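**Wanted: people to sort tape with us, and to argue about whether it's worth sorting**

Posted October 7, 2024

I'll say at the outset that I have doubts about this. Firden has been asked by Dirum, who run a string of trade counters, to find out whether returned electrical tape should be sorted by colour before it goes back to the shelf. Dirum believe it should. They have a tray system, they have a colour chart, and they have a consultant's report saying sorted trays save time. I've read the report. It was written by the people who sell the trays.

So we're recruiting participants to test the idea properly, at a table, with ordinary rolls of tape.

**What you'd be doing**

You get a cloth-covered table, a shallow white tray and a handful of rolls in different colours. Rolls go into the tray according to one of two rules. Under the first, you follow the chart. Under the second, you put them in however you like. Afterwards you're given a job sheet and asked to pull out the colours it names, and we time you.

It's dull work. Anyone who finds it fascinating after the first half-hour is welcome to tell me why.
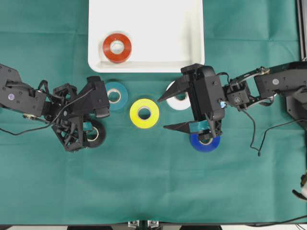
Jeptoo Athumani read a draft of this ad and objected that colour isn't what slows anybody down on a real job, it's finding the end of the roll, and that any study that ignores this will come out flattering to the tray. I've left the objection in. We've added a question about it to the form you fill in at the finish, and if enough of you agree with Jeptoo I'll put it at the top of what we send Dirum.

**Who we want**

- Sparkies, apprentices and retired sparkies
- Theatre and event crew who go through a lot of tape
- People who have never sorted anything in their lives and don't see the point
- Anyone who is colour blind. The chart assumes everyone can tell red from orange at a glance, and I'd like to see that assumption tested by someone other than its author.

You need to be 18 or over and able to sit or stand at a table for the length of a session. No experience needed. Please don't apply if you work for Dirum or sell storage gear.

**The practical bits**

Each session runs 94 minutes, including a break. I didn't choose the number; it's what the September trial came to once we'd added up all the parts. You'd come in for 2 sessions, and we have places for 40 people. Payment is $55 a session, made by bank transfer after the second one. Parking is free behind the Karkari building, though the spots fill early.

Dirum want rolls laid flat. Others prefer them up on their edges, so that you can grab one without tipping the lot. We'll run both ways, and I'm not persuaded that either matters.

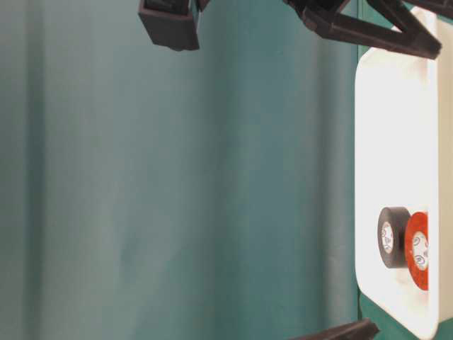 *Black and red rolls stood on edge in the tray.*

**What we won't promise**

We won't promise that your results change anything. Dirum have a budget of $3,000 for this round and have already priced the trays, which makes me wonder how keen they are on a bad answer. What I can offer is that the full figures go to every participant at the same time they go to the client. That's in the contract, and I insisted on it.

**How to apply**

Write to Rattana Yimyam, care of Firden, with your name, your line of work if it's relevant, and the hours you can manage. Add a sentence on how you keep your own tape at the moment. A bucket is a perfectly good answer.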